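Section 13. Setting Up and Clearing the Work Area

The following steps apply to all enclosed work areas supplied under the Ruver program at the Inmont and Barrios sites. They are to be completed before each session and repeated when the session ends.

1. Wipe the floor panel with a dry cloth, working from the back wall toward the front rail.

2. Place small parts near the middle of the floor. Keep cases, cans and other containers toward the back.

3. Close the lid of any storage case before it is set down inside the enclosure.

4. Confirm that cables have room to loop freely.

CAUTION: Do not place liquids on or beside the front rail. Circuit boards and wiring are exposed at this point.

5. Record the session number on Form 78 and initial the entry.

Note: Wall panels may be cleaned with a damp cloth. Allow 24 minutes before the work area is used again. 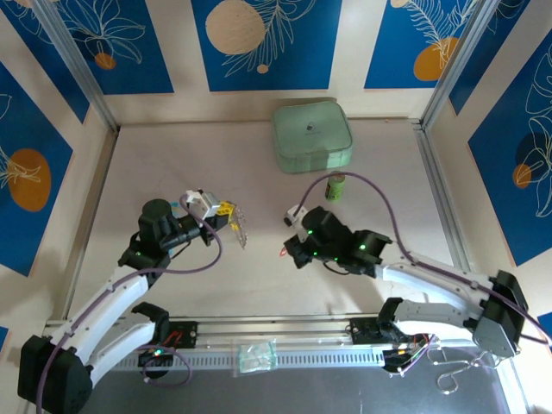 6. At the end of the session, return all small parts to storage. Parts that do not appear on the inventory must be sent to the Florketport stores office with a completed Form 55.

7. Switch off the power at the wall and sign the log.

Revised November 26, 2018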